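My favorite café is finally giving us a break for bringing our own cups! Starting in March, Grenberg on the corner by the library will knock 30 cents off any hot drink if you hand over a travel mug, and I'm more excited than a grown woman should be.

Lorena Salinas, the owner, told me she went through 256 paper cups on one rainy morning and decided that was plenty. The first 100 people through the door also get a stamp card (nine stamps and the tenth coffee is free – tea counts too).

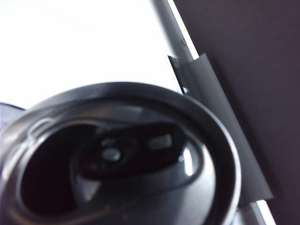
A dark travel mug lid, close up.

Doors open at 7 a.m., and Lorena asks that you rinse your mug before you get in line. I'll be the one near the front, ordering a large with oat milk.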